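布テープのはがし方と、残ったベタつきの落とし方

机や棚、床に貼った布テープやダクトテープは、貼るときは数秒で済みますが、はがすときに手間がかかります。
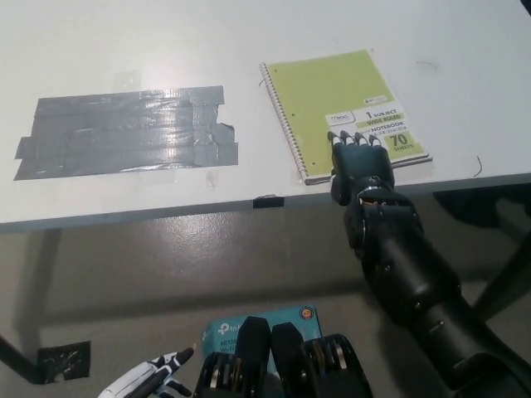 長く貼ったままにしたテープほど、粘着剤が硬くなったり、逆に溶けたようになったりして面に残ります。このページでは、家にある道具を中心に、面を傷めずにテープをはがし、のり残りを落とすまでの手順をまとめます。対象は机の天板、収納棚、フローリング、ガラス、プラスチックケースなどです。壁紙と革製品は別の注意が要るので、最後のほうに短く書きました。

最終更新:2022年6月9日

用意するもの

・ドライヤー
・プラスチック製のヘラ(使わなくなったポイントカードでも代用できます)
・中性洗剤とぬるま湯
・消毒用エタノールまたは無水エタノール
・サラダ油かベビーオイル
・やわらかい布、キッチンペーパー
・ラップ
・ゴム手袋
・市販のシールはがし剤(必要な場合のみ)

金属のスクレーパーやカッターの刃は、ガラス以外には使いません。ガラスに使う場合も刃を寝かせ、水で濡らしてから動かします。メラミンスポンジは研磨材と同じで、つやのある天板に使うとそこだけ曇ります。

作業の前に:面の素材を確かめる

どの方法が使えるかは、テープの種類よりも下の面の素材で決まります。

メラミン化粧板:事務机や会議テーブルの天板に多い素材です。熱にも薬剤にも比較的強く、エタノール、油、シールはがし剤のどれも使えます。ただし端の縁材は別の素材で、接着剤で付いていることがあります。縁に溶剤をしみ込ませないようにします。

プリント紙の化粧板:安価な収納家具に多く、見た目はメラミン化粧板とよく似ています。表面が薄いので、強くはがすと柄ごと持っていかれます。熱を弱めにして、時間をかけます。

塗装した木材、ワックスをかけた床:エタノールで塗膜やワックスが白くなることがあります。油か中性洗剤から試します。ラッカーやニスの家具にはエタノールを使わないでください。

無塗装の木材:油も洗剤もしみ込みます。薬剤は避け、ドライヤーと消しゴムだけで進めます。

アクリル、ポリスチレン:エタノールでひびが入ったり曇ったりします。中性洗剤を使います。

ガラス、陶器:ほとんどの方法が使えます。ただし冷えたガラスを急に熱すると割れるおそれがあるので、ドライヤーは遠くから当て始めます。

素材がわからないときは、裏側や脚の近くなど目立たないところに少量つけ、5分置いて拭き取り、乾いてから色とつやを確かめます。濡れているうちは変化が見えません。

手順1:テープを温めてはがす

(1)面のほこりや砂を乾いた布で払います。砂が残っていると、ヘラを動かしたときに傷になります。

(2)テープの端にドライヤーの温風を当てます。10cmほど離し、一か所に止めずに左右へ動かします。20秒から30秒で粘着剤がやわらかくなります。触って熱いと感じるほど温める必要はありません。

(3)端を爪かヘラで起こします。何枚も重ねて貼ってある場合は、いちばん上の1枚だけを起こします。まとめて引くと力が入りすぎ、途中でちぎれたり面を傷めたりします。

(4)起こした端を折り返し、面に沿わせるように低い角度でゆっくり引きます。真上に引くと、薄い化粧紙や塗膜が浮きやすくなります。

(5)引きながら、はがれぎわに温風を当て続けます。2人で作業できるなら、ドライヤー係とはがす係に分けると楽です。

(6)はがしたテープは粘着面を内側に折って、すぐ捨てます。床に置くと別の場所に貼り付きます。

途中で銀色の表面だけがはがれ、布の目とのりが残ることがあります。古いダクトテープではよくある状態です。無理に爪でこすらず、次の手順に移ります。

手順2:のり残りを落とす

弱い方法から順に試し、落ちたらそこでやめます。

まず、中性洗剤をぬるま湯で薄め、布に含ませて5分ほどのせます。その後、指の腹で円を描くようにこすると、新しいのりなら丸まって取れます。布テープをガムテープのように短期間だけ貼っていた場合は、ここまでで終わることもあります。

残ったら、はがした布テープの切れ端を使います。粘着面をのりの上に押し当て、軽くたたいて離すのを繰り返すと、やわらかいのりが切れ端の側に移ります。薬剤を使えない無塗装の木では、この方法が中心になります。

それでも残る場合は油です。サラダ油かベビーオイルをキッチンペーパーに含ませ、のりの上に置いてラップをかぶせます。15分から30分待ち、ヘラで寄せるように取ります。油は広がりやすいので、多くつけすぎないようにします。取れたら中性洗剤で2回拭き、水拭きと乾拭きで仕上げます。油が残ったままだと、後からほこりが付いて黒ずみます。

使える素材であれば、エタノールのほうが早く済みます。布に含ませてのりを湿らせ、1分ほど置いてから一方向に拭きます。往復させると、溶けたのりを塗り広げることになります。布の面をこまめに替えてください。火気のない場所で、窓を開けて作業します。ドライヤーは必ず片付けてから始めます。温風とエタノールを続けて使うのは危険です。

市販のシールはがし剤は最後の手段です。製品ごとに使えない素材が書いてあるので、先に裏の表示を読みます。柑橘系のものは、においは穏やかですがスチロール樹脂を溶かします。

透明テープの跡が残っている場合

布テープのまわりに、以前貼った透明テープの跡が薄く残っていることがあります。白い面では色が目立たず、斜めから光を当てるとわかります。乾いて硬くなったものは油よりエタノールが向いています。プラスチックの面なら、普通の消しゴムで端からこすると粉になって取れます。砂消しは使いません。

黄ばんだ跡は、のりではなく面そのものの変色かもしれません。指で触って引っかかりがなければのりは落ちています。それ以上こすっても、つやが失われるだけです。

うまくいかないとき

白く曇った:ワックスをかけた床なら、その部分のワックスが溶けています。床材に合うワックスを薄く塗り直します。アクリルが曇った場合は元に戻りません。

表面の紙がめくれた:すぐ作業を止め、木工用接着剤をつまようじで少量入れて押さえます。はみ出した分は濡れた布で拭き、重しをのせて一晩置きます。

テープの下だけ色が違う:まわりが日に焼けているためです。掃除では揃いません。

冬に固くてはがれない:気温が低いと粘着剤が硬くなります。2月に物置の棚で試したときは、ドライヤーを当ててもすぐ冷えてしまい、棚板を室内に運んで一晩置いてからのほうが早く終わりました。

壁紙と革について

ビニール壁紙は、温風を弱にして短く当て、低い角度で引きます。継ぎ目の近くは、継ぎ目に向かって引くとめくれるので、継ぎ目から離れる向きに引きます。紙や布の壁紙に油を使うとしみになります。賃貸の場合は、薬剤を使う前に管理会社に聞いてください。

革には熱もエタノールも使いません。自分で落とせるのは浮いたのりだけと考え、残りは専門店に任せます。

次に貼るときのために

仮止めや目印だけなら、布テープではなく養生テープかマスキングテープを使います。どちらも長く貼るものではなく、日の当たる場所では早めに貼り替えます。

どうしても布テープの強さが要るときは、先にマスキングテープを貼り、その上に重ねます。のりが直接面に触れないので、はがすときは下のテープごと取れます。端は必ず1cmほど折り返しておきます。つまむ場所があるだけで、温める手間がかなり減ります。

コードを床に固定する場合は、テープよりモールのほうがはがした跡を管理しやすくなります。両面テープ式のモールを外すときは、このページの手順1と同じように温め、端からゆっくり起こしてください。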